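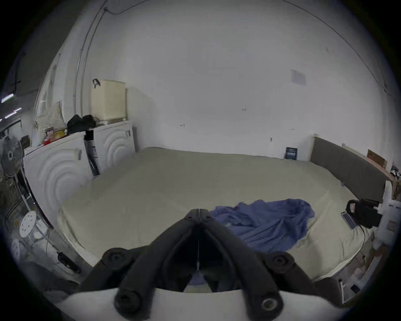
Lekora hand-held gripper: review after a season of use

We bought the Lekora at the start of May, for a small project on household tasks. The budget line said "data collection equipment, hand-held" and I had three quotes to choose from. Rezaul Matubbar did most of the recording and I did the buying, so the opinions on comfort are his and the opinions on money are mine.

Price. The gripper cost £474 with the mounting plate and one spare pair of fingers. The Onberg was cheaper but came without a plate, and once we had priced one up the gap was small. The third quote, from Plarnov, included a carrying case we had no use for and a support contract that couldn't be taken off the order. Delivery of the Lekora was £40, charged per parcel, and our order came in two parcels. Ask for it to be packed together.

Build. The curved fingers are the best part. They meet cleanly at the tips and have stayed lined up. The bolts at the finger joints need checking before each session. Ours worked loose twice in the first fortnight, and after that Rezaul kept a hex key in his pocket. The white plate shows every mark but has not cracked.

In use. We record in ordinary rooms where people live, and much of the work is bedding: blankets lifted, folded, pulled straight, put down again. The grip on a thick blanket is good. Thin sheets slip unless you take a proper fold of them. Bag handles are easy. Flat things lying on a mattress, such as a tablet, are hard, and we ended up leaving those tasks out of the plan.

The trigger is stiff. Rezaul could manage 40 minutes before his hand got tired, and we had budgeted for sessions of an hour. That meant more visits than planned, and the travel came to more than the spare parts did. If I were writing the budget again I would put travel first and work back from it.

Spares. Order them with the tool. A second pair of fingers bought later took 3 weeks to arrive from the supplier, Bandara, who were polite about it but had none on the shelf. The rubber facing wears at the tips and can't be bought separately.

Would I buy another? Yes, one more, so that two people can record on the same day. I would not buy a set of 5, as our first plan had it. You need a trained person for each one, and their time costs far more than the gripper.

Four stars. It loses one for the trigger and the bolts.

Ruwan Dissanayake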